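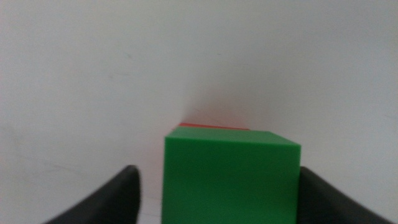
The view from the wrist camera at the Pastham bench, with the green block between the fingers and a red one behind it.

The Grikside Cell Gets Its Checkup

The arm is already powered up when Julián Toledo comes in at seven, because the night shift leaves it on. He would prefer they didn't. A cold start tells him things a warm one hides, and on mornings when he plans to do a full check he parks the arm, cuts the power, and goes to get coffee while the joints cool down.

Toledo looks after the small-parts cells for Primholm, a contract packaging company with three buildings off the Grikside road. The one he is working on today is the test cell in the Pastham building. It does no production work. Every gripper that goes out to the packing lines passes across its bench first, and every gripper that comes back with a complaint passes across it again.

The work on the bench is plain. The arm picks up a block, lifts it, moves it, and puts it down. Sometimes it stacks one on another. The blocks are bright colors because the software that finds them was first set up for bright colors, and the bench is white so there is little else for it to find.

"People visit and they think it's a toy," Toledo says. "Then they ask me why line two dropped a tray of caps last month, and I tell them it was the same fault I can show you with a block."

Starting with the fingers

He begins with the fingers. The pair on the arm this morning is black and smooth with rounded tips. They came off line four, where the operators reported that parts were sliding as the gripper closed.

He wipes each finger with a lint-free cloth and alcohol and looks at the cloth afterward. Then he runs a thumbnail down the inside face of each one, feeling for a groove. Packing film wears a groove over time, and a part that settles into the groove will sit crooked from then on. Both faces are fine. He checks the screws with a torque driver and finds one on the left side a little under. He backs it out, cleans the thread, puts on a drop of threadlocker, and runs it back in.

Next he closes the gripper on a steel gauge pin and reads the position off the controller. He does this 6 times. The log for this set of fingers goes back to November, and it is kept in a spiral notebook with a grease stain on the cover. The company has maintenance software too. Toledo types his numbers into it at the end of the day, from the notebook.

The opening is slightly off from the last entry. He writes it down and goes on.

Centering

The complaint from line four is about sliding, and sliding usually means that the gripper is closing off center. One finger arrives at the part before the other and pushes it across the table until the second finger catches up. With a heavy part the friction is high enough that the joints of the arm take up the error, and you hear it as a creak. With a light part, the part moves.

Toledo sets out two blocks, a green and a red, and brings the arm down over the green one at slow speed, stopping before the grip. On the monitor next to the bench he has the feed from the small camera at the wrist. There is white showing between the left finger and the block, and hardly any between the block and the right finger. The block is also turned a bit in the grip, so its top edge doesn't run level across the screen.

He deals with these as two separate problems. The turn could be the way he put the block down, and he is in no hurry to blame the arm for it. The uneven gap is the one he wants to chase. He opens the gripper, raises the arm, turns the wrist half a revolution, and comes down again over the same spot. If the gap stays with the same finger, the trouble is in the gripper or its mount. If it moves to the other finger, the trouble is in where the arm thinks the block is.

It moves to the other finger.

"So that's good news for the gripper and bad news for my morning," he says.

A bad gripper can be swapped in ten minutes. A position error means going back through the camera calibration, and that takes until lunch.

The camera bracket

The wrist camera sits on an aluminum bracket held by two screws. In the first year of the cell there was only one screw, and the bracket could pivot on it if somebody brushed past. Toledo drilled the second hole himself and added a dowel pin. He still checks the bracket first, since it is the part of the cell most often bumped by a sleeve.

The bracket is tight. The lens needs cleaning, and he does that with a blower and then a tissue. He doesn't expect a sharp picture of the fingertips even from a clean lens. Things that close come out soft at the edges, and block edges on a pale bench bleed a little into the white. The software copes with this by fitting a straight line through many points along each edge.

Color is a different matter. A red block close to the bench can throw a pink tint onto the white behind it, and an early version of the finder would sometimes take the tint for part of the block. It would report the block as bigger than it was, and the arm would aim for the middle of something that wasn't there. The fix was a tighter threshold and softer lights. Toledo had two diffusers made for the overhead lamps by Quintero, a sign shop across the road, out of the same milky sheet they use for storefront boxes.

He keeps the red blocks in the test on purpose. If someone changes the lamps or the threshold, a red block will show it sooner than anything else on the bench.

Running the calibration

For the calibration he clears the blocks away and clamps down a plate printed with a grid of dots. The arm visits the plate from a list of poses, tilting and turning over it, and the camera takes a picture at each stop. The full list has 179 poses. There is a short list as well, which the line technicians are allowed to use, but Toledo doesn't trust it after a position fault.

While it runs he cleans. He vacuums along the cable track and checks the air line for rub marks. He looks at the place where the camera cable passes the elbow joint. That cable has failed twice, both times with no mark on the outside. The warning sign was a picture that froze for an instant when the elbow was fully bent. He now replaces it every 499 hours of run time, a figure he picked to be safely ahead of both failures. The hour counter on the cabinet reads 294, so the cable stays.

He does not grease anything. The arm's joints are sealed, and a previous technician who greased around the seals left a film that collected cardboard dust for months.

The calibration finishes a little after eleven. The new numbers differ from the old ones mostly in one direction, sideways across the wrist, and the shift is in line with the gap on the screen. Toledo saves the old file under a new name before he loads the new one. He has been caught without the old file before.

Back to the blocks

With the plate put away, he sets the green block on the bench again and runs the approach at slow speed, once each way around. He watches the fingers and not the monitor this time, crouching so his eyes are level with the bench. Then he lets the gripper close, and he keeps a fingertip near the block to feel for a nudge.

After that comes the long test, in which the arm picks and places on its own through the lunch break and the controller logs the finger position at every grip. He wants a tight group of numbers with no drift from the first to the last. A drift would send him back to the bracket.

There is still the question of line four. The fingers arrived here with a complaint, and most of what he found this morning belonged to the test cell. The loose screw might account for some of the sliding. The slight change in the opening might account for some more. He will send the fingers back with a note asking the line to run the half-turn check on their own arm, and he writes out the steps, because the last time he asked for it by name he got back a phone call.

He tears the page out, folds it around the gripper's tag, and puts the notebook back on top of the cabinet. A second set of fingers is waiting in a bin by the door, from line one. The tag says "squeaks."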